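Akihiko Tsuji
@akihikotsuji_bench

OK so people keep asking me what it's like now that half the glassware work at Flotico gets done by a pair of arms. Thread, I guess. Grab a coffee, I'm wordy today.

I've been in the wet lab here for six years. For most of that time my mornings went like this: badge in, gloves on, move tubes from one place to another place, label them, move them back. I liked it more than I let on (you can listen to a whole podcast series doing that).

The arms went live in February. We call them Willis and Solberg, after two meeting rooms that got knocked down to make space for the bench. Willis is the left one. Solberg is the right one and gets blamed for everything.

First thing that changed: my wrists! I used to tape up by Thursday. I haven't bought a roll of tape since spring.

Second thing, and I didn't see this coming, is how fussy I got about where stuff sits. With people you can say "it's by the rack" and they'll find it. Now there's a layout sheet, and if you borrow a beaker you put it back on its spot or you hear about it from the whole row.

We do 110 vessel moves on a normal shift. I used to do plenty of those by hand while thinking about lunch. Now I write the runs, watch the first few, and go do the analysis I was hired to do in the first place.

The part I miss is the talking. Two of us used to stand shoulder to shoulder at that bench and solve the world's problems. Now we're at desks on opposite sides of the room, so we started taking our break at the same time on purpose. It's fine. It's a little quieter.

Did anybody lose a job? No, and I asked that in the very first meeting, loudly. The night person moved to days and runs the scheduling in Lundik now. She says she's never going back, and she sleeps like a normal human.

But the new hires worry me a bit. I learned glass by chipping glass. They're learning it from a screen, so I make them do a full week by hand before they touch a run. There was grumbling. They're good though!
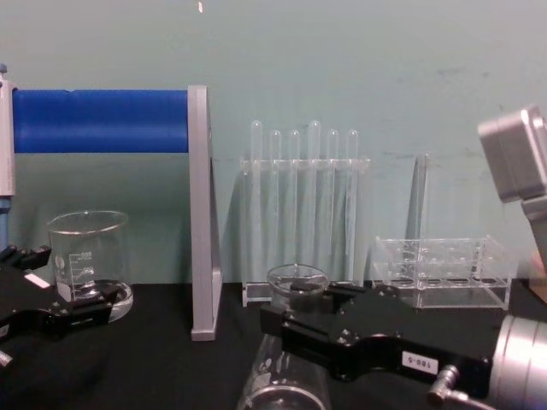
Last edited: 2023-11-27

Solberg with a glass vessel in the jaws, tubes in the rack behind it. I still hold my breath when one of them has glass, every single time.

If you're getting a setup like this at your place, ask who gets to change the layout sheet. Ask early. Ours took months to sort out and I'm still a little mad about it.

Replies are open, I'll get to them after my shift.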